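Cludwood Dosing and Weighing Group
Equipment planning meeting, 6/17/23

Present: Teresa Nic Aodha (chair), Ó Súilleabháin (finance), Mallevach (bench work), Nika project lead, minutes secretary
Apologies: stores

1. Minutes of the last meeting

Agreed, with one correction. Item 4 recorded that the group "supported" the purchase of a second two-arm bench. The chair asked for this to be changed to "heard the case for". Mallevach said that was a bit hard on the case. Changed anyway.

2. Matters arising

The quote for bench matting has come back at 434 and has been passed to finance. The service contract query is still open. The supplier has answered the question we asked in the spring by sending the brochure again.

3. Nika: request for a second bench

The project lead spoke to the paper sent round beforehand. Nika wants a second pair of arms with grippers, so that dispensing and weighing can run on two benches at once. The paper says this would double output. The chair asked what output was being doubled. The lead said sessions. The chair said a session was a length of time and she would like to see something that came out of it.

Ó Súilleabháin noted that the paper has a line for arms, a line for grippers and a line for computers, and nothing for cabling, spare fingers, floor space or the hours of whoever has to stand there. He had asked for these in December and does not think it unreasonable to ask again. The lead accepted that the running costs were thin and said they had been left out to keep the paper to one page.

Mallevach said the arms can hold a squeeze bottle well enough. Her doubt is over the squeezing. A person dispensing into a cup on a scale slows down as the number gets near the target, and she has not yet been shown figures for how closely the arms do the same. Until she has, she would call it a promising bench and leave it there.

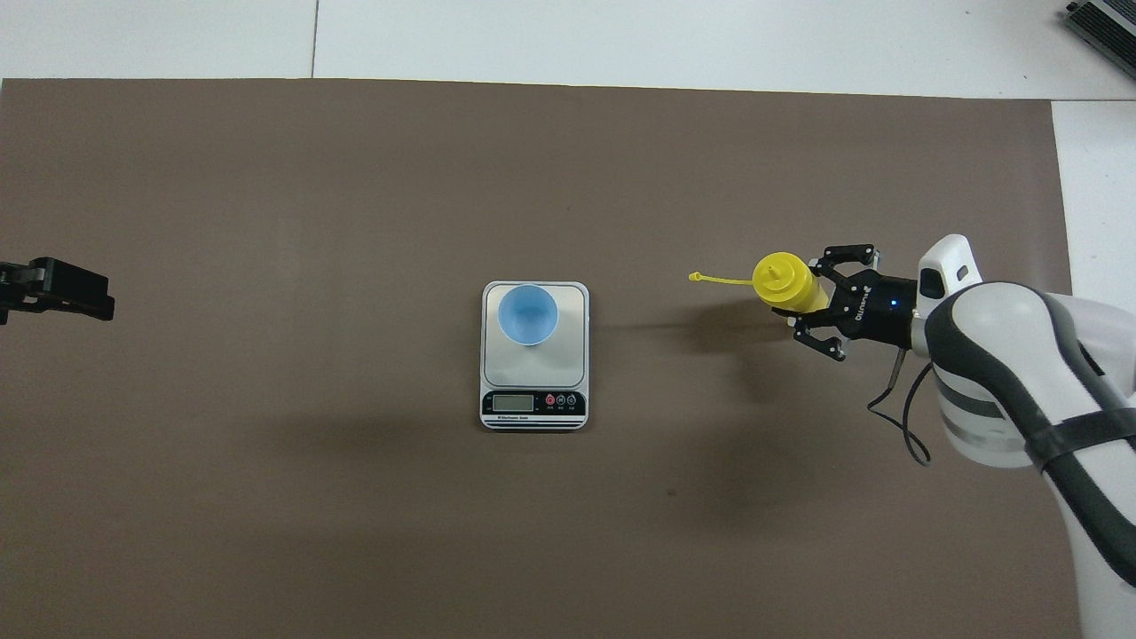 Discussion moved to the scale. The present plan uses an ordinary digital kitchen scale, and the lead would like to move to a laboratory balance that can send its reading straight to the computer. Ó Súilleabháin asked why the cheapest item on the bench was the one being replaced first. The lead said that a reading taken off a small display has to be typed in or read by camera, and either way mistakes get in. The chair thought this the strongest point made all afternoon and asked why it was in a footnote.

A ceiling of 700 was suggested for the balance, to include delivery and calibration. Mallevach warned that a finer balance will also be fussier about draughts and about anything knocking the table, and that two arms working over it may well do both. She would want one on loan before money is spent. The lead was not sure that suppliers lend at that price. The chair said they could be asked.

There was a longish exchange about containers. The lead would like to standardise on one bottle and one cup. Mallevach objected that if the arms only ever meet one kind of bottle we will learn very little about what they can do, and the claims in the paper are a good deal wider than one kind of bottle. Bottles with attached caps were mentioned as a nuisance to be included on purpose. Not settled.

Agreed: no second bench this year. The request may come back with full running costs and results from 5 complete sessions on the existing bench, failures included. The chair asked for the last two words to be minuted.

Agreed: balance approved in principle up to the ceiling, subject to a loan or a trial.

4. Spares and consumables

Finance has no objection to a small spares line. 2 sets of gripper fingers to be held in the cupboard and signed for. Cups and bottles to come out of general stores as now. Mallevach asked that bottles be bought by the box, as the last lot were bought singly by three different people at three different prices.

5. Service contract

The supplier's offer covers parts and excludes "wear items", which are not listed anywhere. Ó Súilleabháin will not sign until they are. The lead pointed out that the present cover is running down. Noted.

6. Actions

Nika lead: revised paper with running costs; session results in a plain table
Mallevach: ask suppliers for a balance on loan; list of bottle and cup types for testing
Ó Súilleabháin: written list of wear items from the supplier; pay or query the matting quote
Teresa Nic Aodha: ask estates whether the floor space in the paper exists

7. Any other business

The lead asked whether the group would come and watch a full session before the next meeting. The chair said yes, provided it was an ordinary one and had not been rehearsed.

Next meeting to be fixed once the revised paper is in.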